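Small bathroom, less mess: what has worked in ours

Updated July 11, 2026

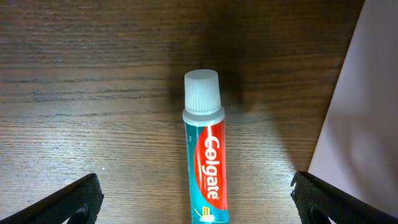 Orathai Kaewsai wrote in after the June page to ask why her drawers go back to a jumble within a fortnight of being sorted, and whether it's worth buying dividers at all. It can be, but dividers come last. Most bathroom clutter comes from keeping too much in the room, and no insert will fix that.

Start with the cabinet

Take everything out and put it on a towel on the floor. Wipe the shelves with warm water and a drop of dish soap, then dry them properly before anything goes back. A damp shelf leaves rings under bottles and rust marks under cans of shaving foam.

Sort what's on the towel into things used daily, things used now and then, and things that haven't been opened for a year. The last pile mostly goes. Sunscreen has a use-by date, usually on the crimp or the base. Out-of-date medicines shouldn't go in the bin or down the toilet. Take them back to a pharmacy.

Medicines you're keeping are better off out of the bathroom altogether. Steam gets into everything. Ours live on a high shelf in the hall cupboard, in a lidded box with a latch.

Tubes

Toothpaste, hand cream, antiseptic and hair product all come in tubes, and tubes are awkward. They roll, they slide under each other and they leak if the cap isn't on straight.

Stand them up where you can. A straight-sided drinking glass or an old jam jar holds three or four, and putting them cap down means the last of the contents is already where you want it. If the cap is rounded on top, lean the tube against the side of the jar.

To get the last bit out, lay the tube flat on the bench and run the back of a comb from the crimped end towards the cap, pressing firmly. Fold the flat part over and hold it with a bulldog clip. For thick creams in plastic tubes, cut the tube across the middle with scissors and scoop out what's left. Push one half over the other to keep it from drying out, and use it up within a few days.

Travel tubes pile up quickly. Keep 2 per person and put them straight into the toilet bag. If they stay in the drawer you'll buy more before the next trip.

If toothpaste has dried around the thread of a cap, soak the cap in hot water for 10 minutes and clean it with an old toothbrush. Wipe the neck of the tube with a damp cloth at the same time. Toothpaste on a stone or timber benchtop should be wiped off the same day. Left alone it can dull the finish, and it's mildly abrasive, so use plenty of water and don't scrub.

Drawers

Measure the inside of the drawer before you go shopping, including the height. I didn't, and brought home a set of Vinditz trays that were too tall by the thickness of a pencil. They're now in the laundry holding pegs.

Shoe box lids, cut-down cereal boxes and takeaway containers all do the job while you work out what sizes you need. Live with them for a couple of weeks. Then buy the proper ones if you still want them.

Put the daily things at the front - toothbrush heads, floss, deodorant, comb. Spares go at the back or in another room. One open and one spare of each is plenty for most households, unless you live a long way from the shops.

Under the sink

Leave the area around the trap clear so you can get a bucket in. Check the joints with a dry tissue every couple of months. A slow drip will show up on the tissue well before it shows on the floor of the cupboard.

A plastic tub with a handle is handy for cleaning gear, as the whole lot comes out in one go. Don't store bleach next to anything containing ammonia or acid, and keep all of it behind a child lock if there are little ones about. The Soltuveo latch we fitted sticks on with adhesive and has held so far, though the paint will probably come off with it.

Towels

Hooks are easier than rails for kids, but towels dry more slowly on them. Space the hooks a hand's width apart or more. If towels smell musty straight out of the wash, run them through again on hot with half the usual detergent and no fabric softener, then dry them in full sun.

Next month: grout, and whether vinegar should go anywhere near it.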